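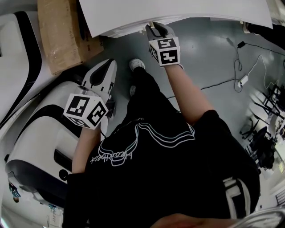

Regula Kaufmann

Section 8. Hanging a Plirow whiteboard on a plaster wall

The box says one person can do this in a lunch break. I doubt it. The Plirow panel is light enough, but it is wide, and keeping it level while you reach for a screw is a job for a second pair of hands.

Before you start

Check the wall. The leaflet in the carton treats all plaster as the same stuff, and it isn't. Knock on it. If it sounds hollow, throw away the short plugs that came with the rail and buy proper hollow-wall anchors.

CAUTION: Do not drill straight above or below an outlet or switch. A cheap cable finder that stays quiet is no proof of anything.

1. Mark the height of the rail with a pencil. Stand back and look at it from a chair, as most of your readers will be sitting.

2. Hold the rail to the mark and check it with a real level. The bubble molded into the rail was off on both of mine.

3. Drill the 2 outer holes first. Use an 8 mm bit for the supplied plugs, or whatever size your own anchors call for.

4. Screw the rail on loosely, check the level again, then tighten.

5. Lift the board from both ends and lower it onto the rail. Pull down gently. If it rocks, take it off and start over at step 4.

6. Fit the lower clips. They are meant to click. Mine didn't, so tug each one before you trust it.

NOTE: Leave a gap of 100 mm between the board and any shelf or you will never get it off the rail again.

NOTE: Peel the film before the first use. Marker ink goes on the film perfectly well and makes you think the surface is bad.

The "lifetime" claim on the surface I can't speak to. Wipe it with a dry cloth and keep the receipt.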